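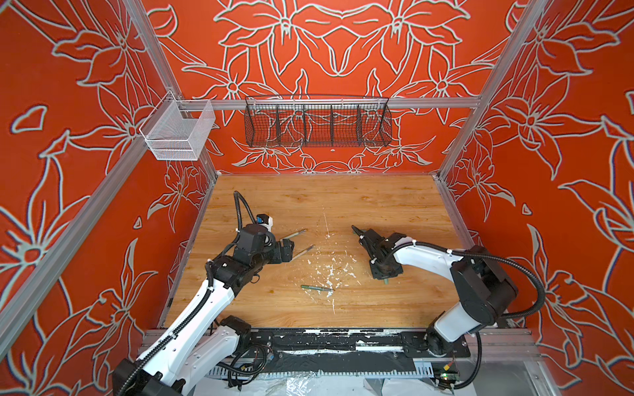 百合の花柄パネルと明るい色の木の天板

印刷する | メールで送る

柄ものの布、しまいっぱなしになっていませんか?うちは押し入れに11枚もありました(買いすぎ!)。2月は寒くて出かける気にもならないので、せっせとパネルに張っています。

まずアイロン。大きな花柄はシワがあると花びらがゆがんで見えるので、裏からスチームをたっぷり当てて、冷めるまで触らずに待ちます。

裁つときは、板より各辺5センチ大きく。前は4センチでやっていたのですが、厚い板だと裏でつかむところが足りなくて、指がつりそうになりました。

留める順番は上下左右の真ん中から。そこから角へ向かって少しずつ引っぱります。端から留めていくと、最後に必ず布が余るんですよね…。角は封筒みたいに折って、厚くなったところだけハサミで切り落とします。

左右対称の柄は、布の裏にチャコで中心線を引いて、板の中心と合わせるだけ。これでだいぶ違います!

タッカーはBalldenの小さいのを使っています。針が詰まりやすいけど軽いので許しています。布はKanskaの端切れ箱で買うことが多いです。

ほこりは洋服ブラシで上から下へ。水拭きは色がにじんだことがあるので、私はもうしません。

コメント

ぽんず:賃貸なので両面テープで張りました。7か月たってもはがれてません。

みどり:麻布でも大丈夫ですか?

→ 大丈夫です、ただ伸びるので引っぱりすぎ注意!

当サイトではCookieを使用しています。[同意する]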